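Reading the Fomenau wetland credits, annex by annex

18 March 2025

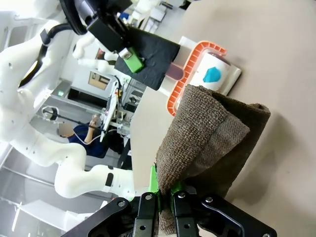
Brown terry towel, pinched at one corner.

The Fomenau scheme sells habitat credits against a block of drained wet meadow on the lower river. A buyer pays for a credit, the money goes to raising the water level and changing the mowing dates, and the buyer gets to report a gain in habitat. The project document was reissued in October as version 2, and I have now read all of it, including the annexes. These are my notes. They are mostly about the baseline.

The project area is 952 hectares. The part that was under arable until recently is treated the same as the part that has been hayfield for generations, and I will come back to this. The survey grid has 311 points. At each point a surveyor records the plant species in a fixed plot, the depth to water in a dip well, and a condition score. Credits are the change in condition score multiplied by area, minus a buffer that is held back in case of failure.

Everything depends on what the change is measured from. There are two common ways to do it. The first is to take the condition at the start and hold it constant, so that any later improvement counts. The second is to estimate what would have happened without the project, and to count only the difference between that and what is observed. The second is harder and is also the one that answers the question a buyer is asking, or ought to be asking.

Version 1 used a fixed start. Version 2 uses what it calls a dynamic baseline, taken from reference fields at Drivberg, upstream. I had expected to approve of the change. I have reservations.

The reference fields

A reference field needs to be similar to the project field in everything except the project. Soil, drainage history, flooding, mowing, distance to seed sources. The matching is described in Annex B. It uses soil class, elevation and past land cover, all from maps. It does not use ditch depth. On drained peat soils the ditch is most of the story. A field with a ditch that has silted up is already rewetting itself, slowly and for free, and a field with a ditch cleaned every second winter is not.

The Drivberg fields belong to a drainage district that still does its maintenance. The Fomenau fields are in a district where routine clearing had lapsed before the project began. This is in the document, in the land history section, though it isn't mentioned anywhere near the baseline. So the references are likely to stay dry, or get drier as the peat shrinks, while the project fields would have become somewhat wetter with no project at all. The gap between the two lines widens, and all of the gap is credited.

I can't say how large the effect is. The ditch survey is cited and not attached. I wrote to ask for it and received a polite reply with a link to the main document.

The condition score

The score is built on the Saarinen index, which was designed for mires further north. It adds points for indicator species, takes points off for nitrogen-loving grasses, and includes a term for the water table. The index is fine for its original job, which is telling a damaged mire from an intact one. Using it to measure a change of a few points over a few years is a different job.

Two terms worry me. The water table term enters the score directly. Raising the water table is the intervention itself, so the score goes up on the day the sluice is closed, before a single plant has responded. In the worked example in Annex D the water term accounts for most of the first-period gain. The credit is described to buyers as a habitat credit. I would call it, for that first period, a sluice credit.

The other is the indicator list. Several of the sedges on it are slow. They spread by rhizome and may take longer than the crediting period to arrive in a former arable field, if the seed bank is gone. Soft rush is not slow. Soft rush turns up at once in a rewetted field with a history of fertilizer, and it can hold the ground for a long time. In the score, rush is neutral: no points added and none taken off. A field that goes from ryegrass to solid rush therefore gains, since the ryegrass penalty disappears. Anyone who has walked through such a field will know that it is wet and green and has very little in it.

I don't think this was intended. The index was never calibrated on ex-arable land, and someone needed a number.

Splitting the area

A simple fix would be to divide the project area in two by land history, and to run separate baselines and separate indicator lists. The old hay meadow has the better chance. There is still marsh marigold along the ditch edges, and the peat is less decomposed near the surface. The ex-arable part may need topsoil removal, or hay spread from a donor site, or simply a longer period and lower expectations.

The document rejects this in one paragraph, on the grounds that it would reduce the number of survey points in each part. That is true as arithmetic. The answer to a small sample is wider error bars, and the rules already say that credits are issued at the lower bound. The real consequence would be fewer credits, and the paragraph would read better if it said so.

Monitoring

Field data are collected by Tevska under contract to the project. They are a competent outfit as far as I can tell, and the protocol is written by somebody who has stood in a ditch. Plots are marked with buried metal plates so they can be found again. Surveys fall in the same two-week window each year. The same surveyor doesn't do the same plot twice in a row, which spreads out personal bias.

My one complaint is about the repeat surveys. A share of plots should be surveyed twice in the same season by different people, with neither seeing the other's sheet, so that you know how much of any change is just observer difference. The protocol has this. The results are not reported. With vegetation plots observer difference is usually not small, particularly for sedges before they flower, and a gain smaller than the disagreement between two botanists on the same afternoon should not be sold to anyone.

Dip wells are read by hand. Loggers would be better and are no longer expensive. A hand reading after a dry spell and a hand reading after rain can differ by more than the yearly change you are looking for. The protocol asks for readings "under representative conditions," and leaves it to the reader to decide what those are.

The buffer

Three risks are scored in Annex F: drought, loss of landowner consent, and sluice failure. Each gets a percentage, and the sum is withheld. Drought gets the lowest of the three. I would have put it highest. The catchment above Drivberg has had new abstraction licensed, and the summer flow on which the whole design depends comes from there. The hydrology section uses a flow record that ends before those licenses start.

Landowner consent is scored well, on the basis of signed agreements. I have seen the template. It can be ended by either side on notice, and the penalty is repayment of that year's fee. With grain prices where they have been at times, this is not much of a lock.

Where I end up

I would still raise the water. The meadows are in poor shape, the peat is being lost, and the engineering is sensible and can be reversed. The site work doesn't bother me. The accounting does, and the two can be separated. If the scheme were paid for as work done — so many sluices, so many hectares at a given level — most of the objections above would go away, and the species could be monitored for their own sake with nobody's invoice depending on them.

Ritva Kauppinen made a similar argument in a talk I heard on payment for action versus payment for result, though she was speaking about grazing and came down closer to the middle than I do. Her point was that paying for action rewards people for closing a sluice whether or not it was the right sluice. I accept that. I would take that error over the other, as it can be seen from the bank.

I'll post again if the ditch survey appears. I'm also partway through the flow record and will put the plots up once I've dealt with the missing winter readings.

Shared 3 times

2 comments

peatandquiet
On the rush: agree entirely. We had a site go to solid rush after rewetting and the score went up every year. Cutting it twice in late summer helped a little. Did version 1 have the same neutral weighting or is that new?

marlow_d
I think you're a bit hard on the hand-read wells. If they are read often enough the noise averages out. Loggers drift too, and on peat the whole tube can move with the surface, so you end up checking by hand anyway. Fair point about "representative conditions" though.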